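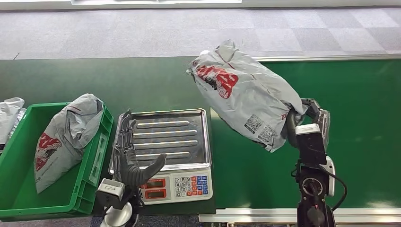 Tivusham Packing Station Set

Belt, scale and crate

Sold by Virel Shipping Supplies
Item 327
In stock at the warehouse
Add to cart
Save for later
Ask us something

Overview

Every small shop has a packing area. Often it's the end of a desk. Sometimes it's the floor, with a kitchen scale that somebody would like back before dinner. The Tivusham set is for the point at which you've become slightly too busy for that and not yet busy enough to hire a consultant with a laser pointer.

You get a stretch of flat green belt, a bench scale that stands on it, and a green plastic crate for whatever is waiting its turn. Bags go in the crate. Bags come out of the crate and onto the scale. Bags leave. We have seen software diagrams of this process that needed a fold-out page.

It will look like a place where work happens, too, and customers who come by to pick up their own orders seem to find that reassuring.

The belt

Green, matte and flat. We get asked about other colors more than you'd think, mostly by people fitting out a space with a mood board. The belt comes in green. Gray mailers show up well against it, white ones show up very well, and a green crate shows up about as well as you'd guess, but in our experience people don't lose the crate.

A silver aluminum rail runs along the far side, with more aluminum framing on the near side. Wipe both down with a damp cloth. Don't use the rail as a coat hook, a cup shelf or a place to stick every label that printed crooked. The labels come off eventually and the glue stays on for years.

You can run the belt or leave it standing still and treat it as a very long table. Plenty of our customers do the second for the first month, and some never get around to the first. We don't judge. If you're weighing things on it, stop it. We would have thought that one went without saying, and the phone calls say otherwise.

The scale

The top is a rectangular stainless steel tray with raised edges, so a bag that wants to slide off has to put some effort into it. Four ridges are pressed into the steel. A limp plastic mailer with a sweater in it is not a well-behaved object, and the raised edges are there for exactly that sort of customer.

On the front is a white panel with two red LED windows, one on top of the other, and a keypad to the right of them. The number keys are white and go 7 8 9 across the top, like a calculator. If you grew up on telephones you will type the wrong thing for a week. The zero is at the bottom where zeros live. The columns of blue and red buttons on either side are the function keys, and these are explained in the manual, which is short and was clearly translated by someone in a hurry. We've written our own one-page version and tape it to the inside of the carton lid. Please look there before you write to us. Please also look there before you throw the lid away.

Put the scale down on something level, let it settle with nothing on the tray, and keep your elbows off it. A great many "faulty" scales have come back to us in perfect health, suffering only from a sleeve.

The LED windows are red and bright. You can read them under strong overhead lights, which shine off the steel tray but leave the numbers alone. You can also read them from across a dark room at night, if you forget to switch the thing off and have that sort of evening.

The crate

Bright green plastic, open on top, with ribbed side walls and rectangular handles cut right through. It's a crate. We've tried to write more about it and the drafts were worse.

A few notes all the same. Mailers can lean over the rim and nothing bad will come of it. Overfill it and they'll start leaning on each other, then on the scale, and then you'll be charging someone the postage for two and a half parcels. Keep a finger's width of air between the crate and the tray. Work from the crate toward the scale, in whichever direction suits your hands, and then stick to it. Packing stations where each person has a personal direction are how an order for a teapot ends up at the home of a man who wanted socks.

The handles suit adult hands in thin gloves. Thick winter gloves, less so. Our warehouse is cold from November on and we've had the chance to check.

What's in the carton(s)

Belt section with frame and rails
Bench scale with steel tray
Scale manual, plus our version of the manual
Green crate
A bag of bolts, including one more than you need, so that you'll worry

Not included: mailers, tape, labels, a floor. Our own packing room has gray carpet tiles, in slightly different grays. They are quiet to stand on. They also hold on to every scrap of label backing that falls, so if you're choosing a floor from nothing, choose with a broom in mind.

Mailers

People tend to add these at checkout and then discover how large a carton of mailers is. The Prilo gray plastic mailer comes in cartons of 1000. They are self-sealing, they crumple without tearing, and they take a printed logo nicely if you order that from us in advance. A dark print stays readable when the bag is folded over. A pale one vanishes into the creases and you'll have paid for a secret.

White mailers are also available, with a glossier finish. They look smarter on the day they're packed. After a trip through the mail they look like they've had a trip through the mail. We sell a lot of both.

Setting it up

Allow an afternoon. Two people can do it, and three people will have opinions.

Put the frame where you want it before you bolt it, then walk around it carrying a crate. If you have to turn sideways, move the frame now. Tighten the bolts by hand first, check the frame is level, and finish with the wrench. Leave the film on the scale tray until you're done and then take it off, please. We visited a customer last year whose film was still on, gray at the corners and curling up like old wallpaper, because the manager felt it kept the steel nice.

Plug the scale in somewhere the cord won't cross the belt.

Warranty and returns

The scale carries a 2-year warranty. It covers the scale not working. It doesn't cover the scale having been stood on, even by a light person, even to settle an argument. The belt and frame are covered against bad parts and bad welding. The crate has no warranty, and so far none of them has seemed to need one.

Returns are fine if the set is clean and back in its packing. Send us a message first and we'll tell you which carrier won't lose it.

Goes with

Sæther label dispenser, desk mount
Prilo gray mailers, carton
Extra green crate, single (you'll want it)
Anti-fatigue mat, plain black

What buyers wrote

Yu-ting Yip
Bought for a yarn shop
The scale is the best thing on this page. I used to guess and round up, and the post office was very happy with me. Keypad took some getting used to. Wish the buttons at the sides had longer names on them. The taped-in sheet helped once I fished the lid back out of the recycling.

Wai-kit Chien
Bought for a parts counter
Belt is solid, rail was straight, bolts all there plus the spare. I did worry about the spare. We leave the belt off and push things along by hand. Took one star away for the color and then put it back when I noticed how easy it is to spot a dropped washer on it.

Hiu-tung Yau
Bought for a bookstore
Fine for paperbacks in mailers. Big art books hang over the tray and you have to watch they don't touch the crate. I moved the crate. Problem gone. Ordered a second crate anyway because the first one keeps getting borrowed by the café.

Cheng-en Lau
Bought for home use
Bigger than I pictured. That's on me, the measurements were right there. My wife calls it the airport.

Things people ask before buying

Can I buy the scale by itself?
Yes, it's listed under Scales. You can also buy the crate by itself. The belt by itself is a special order and we'll want to know what you're up to.

Can the crate go on the right and the scale on the left?
It's your bench. Neither one is fastened down.

Does the tray lift off for cleaning?
Wipe it where it sits. Use a soft cloth along the ridges, where tape dust likes to gather, and don't pour water over it. The keypad is just below and has no sense of humor.

Will it fit in an elevator?
The scale and crate will. For the belt section, measure the elevator, then measure it again with the door closed. Tsz-kin Fang at our order desk can send the carton sizes and has talked more than one customer out of the stairs.

Do you deliver on weekends?
No. Weekday drop-off only, to the curb or the loading door.

Page last checked 29 June 2018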